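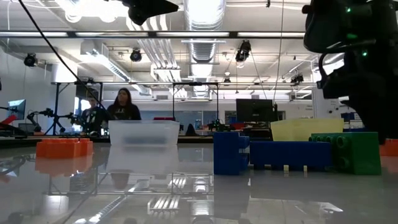

Course handout 5: Working rules for shared robot cells
Module: Good practice in robot laboratories

Read this handout before the practical session on Wednesday. It is written for students who will set up, operate or only watch the manipulation cells. Some of the rules come from our own experience at Skallton, others are a simple version of what you will find in the safety standards for industrial and collaborative robots. The handout does not replace the standards. If you go to work in a company later, you must read the full text which applies to your machine.

1. Words we use

Cell: the table, the arms, the frame around them and the cables, together with the floor space which the arms can reach.
Operator: the one person who is responsible for motion at this moment. There is always exactly one.
Observer: everybody else in the room, also the teacher.
Stop: any action which brings the arms to rest. In our course we speak of a protective stop (the program may continue after a check) and an emergency stop (the whole start procedure must be done again).

Students often mix up the last two. A protective stop is a normal part of the working day. An emergency stop must be written in the log, even when it was pressed by mistake.

2. Risk assessment comes first

A risk assessment is made for the application and not for the arm alone. The same arm with a soft block in the gripper and with a sharp tool in the gripper gives two different assessments. When you write yours, go through the following points in this order:

– What are the limits of the task? (space, time, who has access)
– Which hazards exist during normal work, during setup and during cleaning?
– How serious could the harm be, and how likely is it?
– What can be removed by design?
– What must be guarded?
– What remains, and how do we inform people about it?

The order of the last three points is important. Many student reports begin with a warning sign, because a sign is easy to make. A warning sign belongs to the last point. First ask if the hazard can be taken away.

Please think also about objects which look harmless. Building bricks and bins are light, but a gripper that closes on them can still pinch a finger against them. Write this hazard in your table with the others.

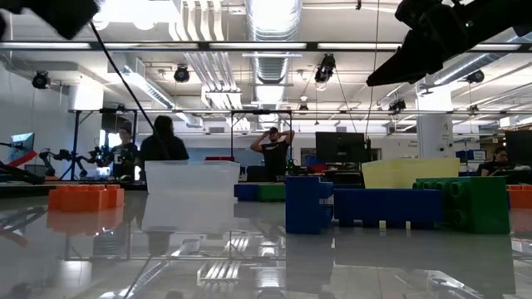
Skallton, February

The rules in this section were revised this month and they replace the ones in your printed folder.

3. People in the room

3.1 The room is shared. Several groups work at the same time, and a person who stands near your cell is perhaps thinking of something else completely. The operator must assume that observers do not know what the arm will do next.

3.2 Before the first motion, the operator says aloud "moving" and waits for an answer from each person of the group. A nod is not enough when monitors or frame posts stand between you.

3.3 Long hair is tied back and lanyards are taken off before anybody reaches into a cell. The same goes for loose sleeves and scarves.

3.4 Do not lean on the frame. The cameras are calibrated to it, and a small push can make the calibration of the whole day useless.

3.5 A glossy table gives reflections of ceiling lights and of objects. This matters for the vision system, which can take a reflection for a real brick. Check the detected objects one by one before you allow a grasp. If the number of objects on the screen is different from the number on the table, do not start.

3.6 Nobody works alone with powered arms. The minimum is 2 persons, and one of them must be able to reach the emergency stop without walking through the cell.

4. Start procedure

a) Look at the floor. Paper, tools and loose cables are removed from the places where people walk or stand.
b) Look at the table. Only the objects of the task may be there.
c) Follow each cable with your eyes from the base of the arm to the wrist. It must have enough slack for the full movement, but it must not be able to catch on a corner of the frame.
d) Test the emergency stop. Do it each morning and also after every change of operator.
e) Run the program one time at 5 percent speed without objects.
f) Run it at 20 percent with objects.
g) Only then go to the working speed which is written in your assessment.

Steps e) and f) are the ones that groups like to skip when time is short. If the log does not show them, the session is not accepted.

5. Two arms on one table

With two arms you have also the hazard of arm against arm, and the space between them becomes a place where a hand can be trapped. Give each arm its own zone in the software. Where a shared zone is necessary, only one arm may be in it at a time, and the program must check this before each entry.
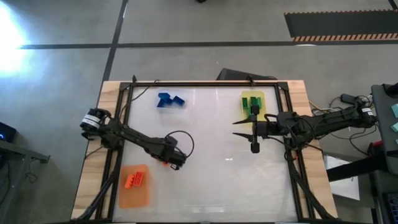

Figure 1. Two-arm cell with sorting task: blue, green and orange bricks in three trays.

For the exercise, draw the cell of Figure 1 from above. Mark the reach of each arm, the shared zone and the place where you would put the operator. Then answer in short sentences: which tray could be served by both arms? What changes in your assessment if a person refills the trays by hand during the run?

The Sondska worksheet has a grid for the drawing. Groups who use the Simard template may continue with it, but please add a column for the remaining risk, because the template has none.

6. Log and handover

Every session has one page in the log. Write the operator, the task, all stops with the reason, and all changes of the setup – also small ones, like a tray which was moved. The next group reads this page before they switch on the power.

At the handover the arms are in the rest position and the grippers are empty. Power is off. The old operator and the new operator stand together at the cell and both sign.

Return your assessment before 19:00 on the day of the practical. For the next time, read chapter 2 of the Sodberg reader, on speed and separation monitoring.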